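News from the Skelcombe bench: closed fingers first, please

August was a busy month for us, and I want to thank everybody who sent in comments on the draft handling rules, even the very long ones (I read those with a cup of coffee and enjoyed them more than I expected to). We had 18 replies, and the part that got people talking was rule 8, the one about how a gripper should come up to an object.

The old wording only said "approach with care," and I think we can all agree that means something different to every person who has ever held a teach pendant. Graziella Cattaneo, who has been patiently running the Vikero arm through nearly 3,000 picks for us, suggested we say what the fingers should be doing at each point. So the new text asks for a pause beside the object with the fingers shut and empty, a check of the wrist camera view, and only then the opening and the final move in. It adds a little time to every pick, I know, and the folks at Besov have already told me so!

We're using plain tennis balls as the practice object, on a bare white surface so the ball stands out well. Scuffs and specks on the surface are fine under the rule, as long as the operator can still tell the ball and its shadow apart from everything else in view.

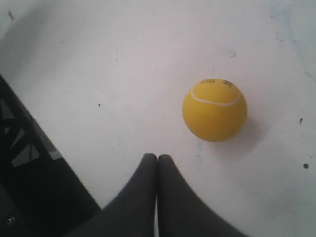 What changes for your site

If you already follow the D'Amico checklist, very little. You'll need to add the pause to your written procedure and have 2 people sign it, one who runs the arm and one who doesn't. Please don't shorten the pause for soft objects, even though a tennis ball will forgive you almost anything. We would like the habit to be the same for a ball as it is for a glass jar.

Graziella is happy to look over anybody's procedure before it gets signed, and she'd rather see a messy early draft than a finished one that has to be taken apart again. Send it to her at the Skelcombe office, and put "rule 8" in the subject line so it doesn't end up in with the supply orders.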